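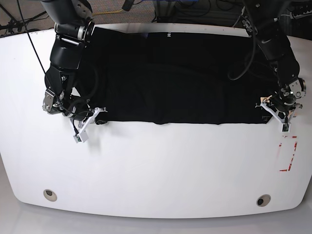 The laundry work at Flirbridge starts at the same table every morning, and the people who do it are mostly not engineers. The operator who spoke to us came from a job in a fabric store. She has been recording folding demonstrations for the company's Zeman project since October and asked that her name be left out.

"You guide the two arms through the job and everything gets saved," she said. "One fold, start to finish, is one episode. Then you mess the thing up and go again."

A full shift target is up to 300 episodes for simple tasks such as moving a block. Garments are slower. Her best count on clothing is well under that, and she said the lab has stopped comparing the two.

Dark fabric is the part of the job she brought up first. On a black garment the creases barely show, and the hem can be hard to pick out from the layer under it. "With a light towel you can see your mistake right away. With black, I go by the edge against the white table. If I lose the edge, I've lost the fold."

The two lower corners matter most, she said. Both grippers have to come in low enough to catch the cloth without pressing on the tabletop. New operators tend to squeeze too early and come up with nothing.

Does she throw those attempts out? "No, we label them. If I miss a corner and go back for it, that's a good episode. They want the recovery in there. What gets tossed is when I stop halfway to think about it."

The lab's data lead, who joined us partway through, agreed. An early batch of 367 episodes was recorded by 2 operators who had both become very tidy. The model trained on it folded well when the cloth was laid out square and stalled when it wasn't. The batch was kept, but the instructions changed. Operators now vary the starting position and the colour of the garment, and swap out every 20 minutes.

Episodes are sorted in a program called Mekano, where a second person checks the labels before anything goes to training. "That's the dull bit," the data lead said. "It's also where we find most of our problems."

The operator said her shoulders get sore before her eyes do. She has started folding her own laundry differently at home, corners first.

The next round of recording is for a task set named Erkar, which covers sleeves.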